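Planning and budgeting for a robot with hands
Speaker notes, Curnbridge equipment planning meeting

Opening (keep it short)

Good morning and thank you for coming. I was asked to speak about how we prepared the budget for the Jurkside project, and what I would do in a different way if I had to start again in March. I will not speak about programming. My part was the purchase, the room and the yearly costs, so these notes are about money and floor space.

Say at the start: the questions can come at any time, I do not need to finish a slide first.

Slide 1. What we wanted to buy

The first request had only one line: "robot for handling panels and boards." From this line we received offers that could not be compared. One supplier offered an arm only. Another offered an arm with a hand, but the installation was missing. The third offered everything, also a service contract that we had not asked for.

We wrote the request again. The second version had a list of objects, the weight of each object, the height of the shelf and the hours of use in one week. After this the offers became more similar, and the discussion inside our own house became easier too.

Please ask the audience: who has a written list of objects before the first call with a supplier? Wait for the hands.

Slide 2. The hand is a separate budget line

In our first table the hand was included in "accessories", together with cables and labels. This was my mistake. A hand with jointed fingers has its own spare parts, its own service interval and its own delivery time. For Skurkuvar, our second site, I gave it a separate page in the table.

Thin objects need special attention. When you write the tests for the supplier, put in at least one thin, smooth board and ask for it to be held upright. A box is easy to hold and says little about the price class you need.
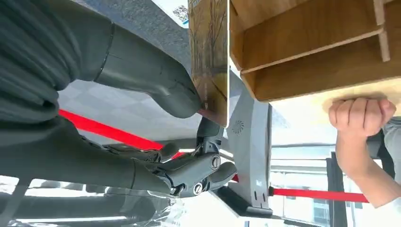
Is it better to buy spare fingers together with the hand, or to wait until one is worn?
Buy one set together with the hand, because the delivery cost is then paid only once and the set can go on the same approval. Later it will be a new purchase request with new signatures.

Slide 3. What was not in the offer

I show the table here. Do not read all the lines, only these:

- Transport to the floor where the robot will work. Our offer ended at the loading door.
- Insurance from the day of delivery. We had planned it from the day of first use.
- Training for the people who work next to the machine. The supplier included 3 places and we needed more.
- Furniture. Shelves and tables for the tests must be bought or built, and they are damaged faster than office furniture.
- Working hours of our own staff. In the first budget this line was empty.

For the last point I can give a number. In the first period we wrote down 137 hours of our own staff for setup and tests. These hours were not paid to the supplier, so they were not seen in the purchase price, but the department felt them very well.

Pause here. Usually there is a question about rent or leasing. Short answer: we compared both. Leasing was good for Ko, our smallest site, where the work is for one season. For Jurkside we bought.

Slide 4. The floor plan

My advice is to draw the floor before you sign. We took a drawing of the room and put on it the robot, the reach of the arm, the shelf, the place for a person and the way to the door. After that the room looked much smaller than in our heads. The drawing showed that we needed around 40 square meters, and we had reserved less.

Some points to say slowly:

Measure with the arm fully out, in every direction the arm can turn.

Look at the floor itself. Carpet, tile and the edges between them should be written in the request, and the supplier should confirm in writing that the base or the feet are suitable for them.

Mark the limits on the real floor with tape and let people walk there for a few days before the final plan. Tape is cheap and you can move it. I put it in the budget as a consumable, with replacement, because cleaning machines and shoes remove the corners first.

Plan the cables at the same time as the floor. We ordered them too short and paid for a second delivery.

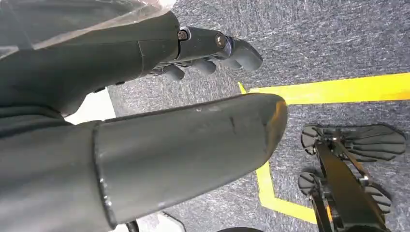
Slide 5. The yearly costs

The purchase is one decision, but the yearly costs come back every year and they must have an owner. In our table each line has one department name beside it. If there is no name, the line is not approved.

We have service, spare parts, software license, insurance, consumables and training for new staff. The software license was the surprise. In the first year it was part of the price, and in the second year it came as a separate invoice under account 702, where we had planned only small office purchases. Ask the supplier for the second and third year in writing before you compare the offers.

I also recommend a small reserve for changes in the work. The boards we handle today may have another size next year, and then the shelf must change, and perhaps the fingertips also.

Slide 6. What we will do for the next site

For the next purchase the order of work is: list of objects, floor drawing, request, tests with our own objects, then the price discussion. At Jurkside we had the price discussion first, and we had to open it two times again.

The empty budget table can be taken from the desk near the entrance. Please change the lines for your own site, the account numbers are only ours.

Time for questions, ten minutes. If there are none, go back to slide 3 and ask which lines are missing in their own budgets.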